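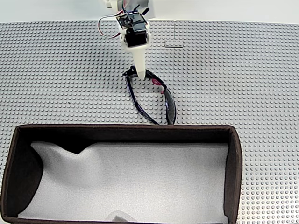

*Glasses on the gray baseplate.*

Live albums should have the mistakes left in. There, said it. I bought the new Pridau one on Tuesday and it's so clean I checked the sleeve twice to see if it was really live. Every chorus perfect. Crowd comes up, crowd goes down, like somebody's got a hand on a faucet.

I saw that tour. Villanueva, 500 people maybe, no air. Genalyn Lumanlan's voice cracked on the second verse of "Plirico" and she laughed right through the next line. Best three seconds of the night. On the record? Gone. Fixed, or swapped in from some other town.

Faisal Malik says I'm being a snob, that people pay for good singing and should get it. Fine. But I already own the studio version. Why would I want it agian with clapping?

Compare the old Ekosine live tape. Bass too loud, one song starts twice, seven minutes of tuning and mumbling if you add it up. I've played it to death. Havent made it through side two of the Pridau yet.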